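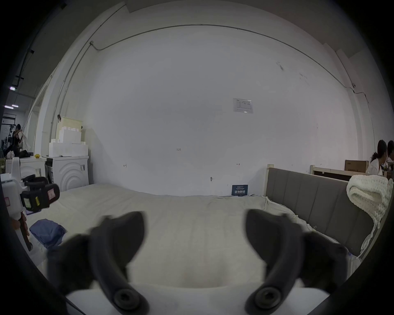
Tips for recording household tasks with a hand-held gripper

Bed making and cloth work

Start with the mattress cover on and everything else off the bed. Keep the cloth you are going to work with folded on one side, always the same way up, and begin each recording with the fingers open above the mattress.

Hold still for a second before you move. Do the same at the end. The trimming script at Grirance looks for those pauses, and takes without them have to be cut by hand.

Pick up cloth by a fold or a hem. A flat layer slides out from between the tips, and then you press harder and drag the cover with it. If you miss, open the fingers, back off and try again in the same take. A missed grab followed by a good one is worth keeping. A take where you reach in with your other hand is no use, so stop and bin it.

Move at the speed you would use to lay a sleeping child's blanket. Most new people go too fast in the first hour and too slow after lunch.

Changing things between takes

Repeat a task 10 times, then change something: the side of the bed you stand on, where the cloth starts, how it is folded. Zorica Ivanov keeps a strip of paper by the bed with the changes written down in order and crosses them off. We lost most of a morning in June to 444 takes with the cloth in the same corner, and the model learnt the corner.

Leave the background alone. People walking past and boxes on a shelf are fine. Do not tidy the room for the recording.

Smooth the cover every few takes but leave some wrinkles in. Real beds have them.

Looking after the gripper

Wipe the padded tips with a barely damp cloth at each break. Lint builds up on them and they start to slip on cotton. Check the pivots with a hex key before the first take. They should be snug, with no side play in the fingers.

Wipe the lens too. Use a dry lens cloth, never your sleeve.

Files

Name the task before you start recording. Copy everything across at 900 takes even if the card has room, as the older cards get slow past that. Our target for the bed set is 2,000 good takes, and binned ones do not count towards it.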